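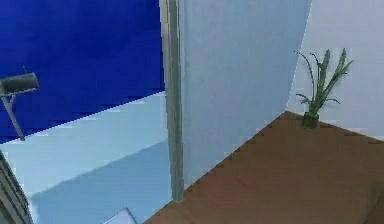 Fig. 1. One view from the simulated room, at the low resolution the learner receives.

Unit 3: Collecting demonstrations in simulation
Notes by Wiebke Wendt, lab section with Lama Qudah

Welcome to my favorite unit! So far we have treated the training set as a thing that shows up in a folder. Now you get to make one, and I promise you will never look at a folder of episodes the same way again.

Some words first. An episode is one full try at the task, from reset to stop. At each time step we store an observation (the image plus the joint readings) and the action the operator gave. A demonstration is an episode we decided to keep. Please use these words the same way in your write-ups – last May we lost a whole lab hour to two meanings of "episode."

What does the learner get to look at?

Take Fig. 1 seriously as input. Edges come out as stair steps, and the plant in the far corner has leaf tips that blur into the pale wall. Large parts of the view are plain blue, gray, or brown. If the plant stands in the same spot in every episode, a network can happily use it as a landmark, and then fall apart when we move it. Great thing to test, by the way, and very easy to do in a simulator.

So vary the room between episodes. Wall color, floor color, the plant, the light, the start pose of the arm. Keep the task itself fixed. Save the random seed with every episode so that you (or your partner, or me at grading time) can rebuild the exact same room later.

How many episodes?

Each team records 100. The shared set from the Olten section has 434, and you may add it to your own for part C, but report results with and without it. Hold back 20 of your own for testing and pick them before you train anything. Split by episode, never by single image! Two neighboring images from one episode are near twins, and your test score will look wonderful and mean very little.

Failed tries

Keep them, in a separate folder, with a one-line note on what went wrong. Leidy Zapata's team trained a small failure detector on theirs and it was a joy to read. If you fumble and then recover, that is a demonstration, and a very useful one – the learner needs to see how to get back on track.

For next time

Read the Quintero handout, sections 1 and 2. Bring one episode you are unsure about keeping, and be ready to argue for it.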